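16 novembre 2021

Visite de l'atelier partagé Grirnent, portes ouvertes de l'après-midi. J'y allais pour le projet Vondico, annoncé depuis juin comme une pince à linge intelligente « que tout le monde peut fabriquer ». J'ai déjà entendu cette phrase à propos d'une fraiseuse qui n'a jamais fraisé grand-chose.

L'atelier occupe le fond d'une ancienne imprimerie, derrière le parking du Leclerc. Entrée libre, café payant, chauffage théorique. Le groupe travaille sur une pince tenue à la main : on saisit des tissus avec, on enregistre les gestes, et un bras motorisé devra plus tard les reproduire. Le bras, lui, n'est pas monté. On m'a montré un carton et un budget de 4 000 euros, dont je n'ai pas bien compris ce qui était dépensé et ce qui était espéré.

La pince existe, c'est déjà ça. Deux doigts noirs, des biellettes articulées sur des axes argentés, une mécanique que l'on comprend sans notice. J'ai pu l'essayer. La gâchette est dure et la main fatigue vite – au bout de 11 prises j'avais envie de la reposer. 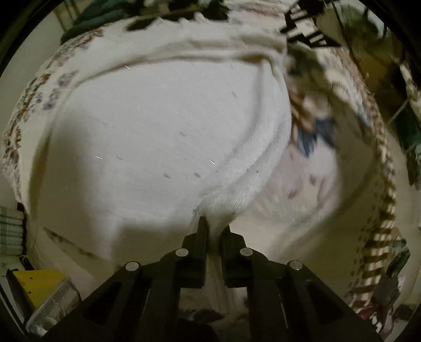

*La pince Vondico sur un grand tissu clair à bordure imprimée, pli serré entre les deux doigts.*

Pincer un tissu bien froncé, d'accord. Mais plier ? Étaler ? Retrouver un coin dans un tas ? J'ai posé la question et j'ai eu droit à un tableau blanc couvert de flèches. L'équipe parle d'une version 4 avec des doigts plus souples, sans date. Les plans doivent être publiés sous le nom Over, quand quelqu'un aura nettoyé les fichiers.

Je reconnais que les pièces sont bien ajustées et que les explications étaient patientes. Pour le reste, 16 euros d'adhésion mensuelle pour accéder aux machines, je demande à voir le bras bouger avant de signer. Prochaine ouverture non fixée. Venir en bus, le parking était plein.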